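How to Install the Plidow 162 Printer Driver and Fidgate Scan Utility

Updated 4 September 2020

These steps install the Plidow 162 printer driver and the Fidgate scan utility on a computer that does not have the original disc. You need an administrator account and 82 MB of free disk space. 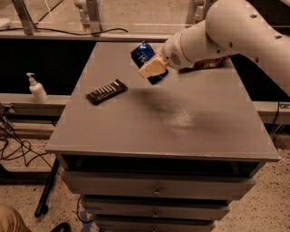
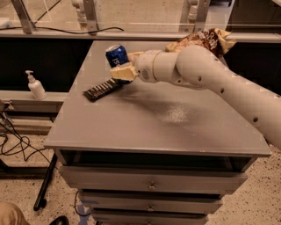 Blue can held over a gray tabletop, two views.

Before you start

Unplug the printer's USB cable from the computer. Leave the printer itself switched on. If an older Plidow driver is installed, open Control Panel, click Programs and Features, select the old entry and click Uninstall. Restart the computer.

Download the driver

1. Open the Plidow support page and type 162 in the model box.
2. Select your operating system. Check whether you have the 32-bit or 64-bit version, as the two files have similar names.
3. Click Download, choose Save As and pick the Desktop.
4. When the download is complete, close the browser.

Install the driver

1. Double-click the Plidow Setup icon on the Desktop. If Windows asks for permission, click Yes.
2. Accept the license agreement and click Next.
3. Choose Custom. Leave Printer Driver and Fidgate Scan checked. Flanagan Toolbar can be unchecked; the printer does not use it.
4. Click Install. Connect the USB cable only when the setup window tells you to.
5. Click Finish and restart.

Set up scanning

Open Fidgate from the Start menu. The printer should be listed under Devices. Select it, click Set as Default, then choose a folder for saved scans. The default folder is inside Documents.

If the printer is not found

Error 4 means the cable was connected too early. Unplug it, uninstall the driver and repeat the steps above. Error 5 means the wrong version was downloaded. Go back to the support page and get the other file.

Printers sold under the Mandholm name use the same driver. Setup will show the Plidow name during installation, and the printer can be renamed afterward in Devices and Printers. Right-click it, choose Printer Properties and type the new name on the General tab.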